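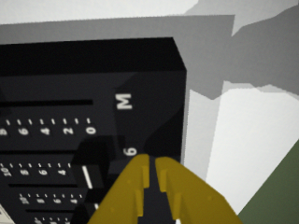

Civholmのオープンデーに行ってきました！　場所はTulbridgeの本社ビル、駅からバスで終点のひとつ手前。お目当てはロボット操作シミュレーターの「Ternilum」です。前から触ってみたかったんですが、個人で試せる機会がなかなかなくて、今回は予約なしで体験できると聞いて朝から並んできました。並んだといっても私の前には親子連れがひと組いただけで、拍子抜けしましたけど。

先に書いておくと、私は本業でロボットをやっている人間じゃないです。趣味で小さいアームを組んで、机の上で消しゴムをつまませては落とす、みたいなことを何年も続けているだけ。なのでこのレビューも、だいたいそのレベルの人が触ったらどうだったか、という話として読んでください。数値の正確さとか、物理エンジンの中身とか、そのへんは詳しい人にお任せします。

会場は1階のロビーと、その奥の実習室。ロビーのほうは実機の展示で、Brandãoというハンドのシリーズがずらっと並んでいました。小さい子はだいたいこっちに吸い寄せられていて、奥の実習室は落ち着いた雰囲気。Ternilumの体験台は実習室の窓側にあって、1回5分の交代制でした。5分って短いなと思ったんですが、列が空いていれば何度でも並び直していいとのこと。結局4回やりました。最後のほうは係の人も説明を省略して、どうぞどうぞという感じで席に通してくれて、ちょっと恥ずかしかったです。

体験の課題は、二本指のグリッパーで操作パネルのスライダーを動かす、というもの。黒いパネルに細い溝が切ってあって、白い目盛りと数字が振ってある、音響ミキサーを思わせる見た目のやつです。これをロボットの指でつまんで、指定された目盛りまで持っていく。口で言うと簡単そうですよね。私も最初そう思ってました。

1回目、つまめませんでした（笑）。

何が難しいって、視点なんですよ。手元に寄った視点だと、画面の下から黄色い指が2本にゅっと出てきて、その先にパネルがある。で、パネルの数字が横倒しなんです。0とか2とか4が寝ている。人間なら首をかしげれば済むところを、画面の中では自分の首じゃないものだから、どっちに動かすと数字が増えるのか一瞬わからなくなる。しかもスライダーのつまみも黒、パネルも黒。つまみの前面に白い線が入っているのでそれを目印にするんですが、影がかかると本当に見えにくい！　指を近づけると今度は自分の指でつまみが隠れて、線がちょこっと指の横からのぞくだけになる。あ、これ、うちの机でやってるのと同じ失敗だ、と思いました。カメラを手先に付けたときの「肝心なところで肝心なものが見えない」問題。シミュレーターの中でちゃんと同じ目に遭えるというのは、私としてはかなり高評価です。

影の出方は気に入りました。白い台の上に灰色の影が落ちて、パネルの上には指やら何やらの濃い影が重なる。輪郭がギザギザしているところもあって、写真と見間違えるほどかというと、そこまでではないです。パネルの側面なんてほとんど真っ黒につぶれてますし、小さい数字は少しぼけて、6なのか9なのか私には最後まで判断がつかないものもありました（寝てるから余計に）。でも、きれいすぎる絵で練習するよりはこっちのほうがいいと思うんですよね。うちの部屋の照明なんてもっとひどいし。

操作は手元のコントローラーで、スティックで手先の位置、トリガーで指の開閉。ここは好みが分かれそうです。スティックの反応は素直で、倒した分だけ動いて、離せばぴたっと止まる。問題はトリガーのほうで、遊びが大きい。半分くらい引くまで何も起きず、そこから急に閉じる感じ。慣れれば平気という人もいるでしょうけど、私は2回目でつまみを指の横っ腹で押してしまって、目標の目盛りを通り越しました。係の人に聞いたら、遊びの量は設定で変えられるそうです。だったら体験版は小さめにしておいてほしかったなあ。

3回目は手先の向きを変えてみました。ここで助かったのが、視点と手先を別々に回せること。最大で90度まで視点だけを回せるモードがあって、これを使うと寝ていた数字が起きるんです。なーんだ、最初からこれを使えばよかった！　と思ったんですが、視点を回すと今度はスティックの左右と画面の左右がずれるので、そこでまた頭がこんがらがる。画面に合わせて操作方向も自動で切り替わる設定がほしい、とアンケートに書いてきました。もしかしたらもうあるのかもしれません。メニューが深くて、5分では全部見きれませんでした。

そして4回目、ようやく目標ぴったりに止められました。小さい音が鳴って、記録が保存されますという表示が出て、隣の席で見ていた知らない方がぱちぱちと拍手してくれました。うれしかった！　たぶん今年一番くらいの達成感です。スライダーをひとつ動かしただけなのに。

記録の話もしておきます。体験した人の操作はその日のデータとして残って、あとで再生できるようになっていました。壁のモニターに通し番号が出ていて、私の成功した回は424番。1日でこんなにやるんだなあと思って聞いてみたら、前の回からの続き番号だそうです。自分の操作を横で再生してもらったんですが、これが面白い。自分ではまっすぐ近づけたつもりなのに、手先がふらふら蛇行していて、つまむ直前に一回ためらっている。ゴルフのスイングを動画で見せられた感じというか、へこむけど勉強になります。速度を落として見られるし、途中で止めて視点を変えることもできる。個人的には、Ternilumで一番お金を払いたいのはこの再生機能かもしれません。

収録されている課題はスライダーだけじゃなくて、引き出しを開けるとか、ふたを回すとか、一覧には300以上並んでいました。体験できたのはそのうちのほんの一部なので、ほかの出来はわかりません。隣の台でやっていた瓶のふたは、見ているかぎりスライダーより動きが軽くて、ちょっと滑りすぎな気もしました。素材ごとの摩擦の設定はどうなっているんだろう。聞きそびれたのが心残りです。

ロビーのBrandãoも触らせてもらいました。実機のほうは指を手で開いて、ばねの重さを確かめるだけの簡単な体験。でも、画面の中でさんざん指を動かしたあとに本物を握ると、重さがあることに変に感動します。シミュレーターには当然その重さがないので、つまんだときの手応えは音と画面で察するしかない。コントローラーの振動はあったものの、触れたときも、つかんだときも、同じ「ぶるっ」なんですよ。ここが強弱で分かれたらかなり化けると思います。

で、買うかどうか。うーん、悩んでいます。法人向けの契約のほかに個人向けの年間プランがあって、値段はパンフレットにも載っておらず、問い合わせフォームから聞いてくださいとのこと。こういうの、個人だとちょっと腰が引けますよね。あと必要なパソコンの性能が思ったより高めで、うちのノートだと影の品質を一番下まで落とすことになりそう。私が気に入ったのはその影なので、そこを落とすんだったら意味あるのかな、と。デスクトップを新調するところから始めるべきか、家計と相談中です。

良かったところをざっと書くと、手先視点の見えにくさがちゃんと再現されていること、スティックの素直さ、それから再生機能。いまいちなのはトリガーの遊び、振動の単調さ、メニューの深さ。あと椅子が低かった（これは製品のせいじゃないですけど、画面を見上げる姿勢で首が疲れました）。

点をつけるなら、5点満点で4点。触る前に想像していたよりずっと地味で、ずっと楽しかったです。派手なデモを期待して行くと物足りないかも。アームがお茶を運ぶとか踊るとか、そういうのはひとつもありません。黒いパネルの黒いつまみを、黄色い指でそーっとつまむ。それだけで半日過ごせる人には全力でおすすめします。

これから行く方にちょっとだけ。実習室は午前中のほうが空いていて、昼過ぎからは工業高校の団体が入って一気に混みました。並び直しを狙うなら早い時間がいいです。飲み物は持ち込めないのでロビーで飲んでから。駐車場は建物の裏ですが、入口がわかりにくくて、私が帰るときもぐるぐる回っている車がいました。

次の公開は10月だそうで、そのときは両手操作の課題が出るとか出ないとか。片手であれだけ苦労したのに両手なんてできるのか。それまでに家のアームで練習しておきます。とりあえず今夜は、引っ越し以来押し入れに入れっぱなしの古いミキサーを出してきて、机に固定するところから。

2023年5月12日　記

関連記事
・Brandãoの指先パッドを自作アームに付けてみた
・手先カメラの取り付け位置で迷っている人へ
・Tulbridgeの工場見学、お昼はどこで食べる？
・中古コントローラーのトリガーを分解掃除
・消しゴムつまみ選手権（ひとり）の記録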